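Notebook, snack drawer and packing table
1 Feb 2026

Sunday, so the building is quiet and I finally got to the candy. The Wastham box has been sitting under my desk for ages and I keep promising to write up what's in it before it goes off to the Distar people, so I'm starting now, with a coffee and no real plan.

First job was somewhere soft to lay things out. The bench is scratched up and grabs at the wrappers, so I went with the pink fleece blanket. It's great for this! Bars stay where you put them, the crimped ends don't catch, and the dark wrappers show up nicely against it (the white sheet we tried before was all glare).

I went bar by bar, label up, and started with the 士力架, which is Snickers to you and me. The wrapper is brown with a white logo panel outlined in red, nuts printed on the front, and the small print and barcode over on the right. I love how well those big blue characters read, even turned on their side like that.
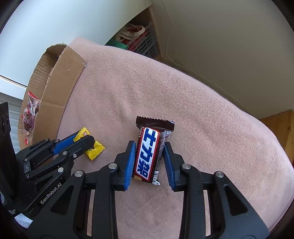
Packing notes

Count for the box is 12 bars, all different, plus 2 spares in case something gets sat on (it has happened). I'm putting the soft ones on top and the hard candy underneath — last time I did it the other way around and the Nørgaard tin flattened everything.

Labels: write the name in the original language first, then English below. I did 11 of them in pencil before I noticed the good pen was in my pocket. Will redo those on Monday.

Total weight with the box came to 59 ounces on the kitchen scale, a bit more than I wanted. Could swap the Brernen carton for a thinner one, but it has such nice stiff corners — leaving it for now.

Still to do: find the tape, shake the crumbs out of the fleece, and ask whether anyone minds if the spares get eaten.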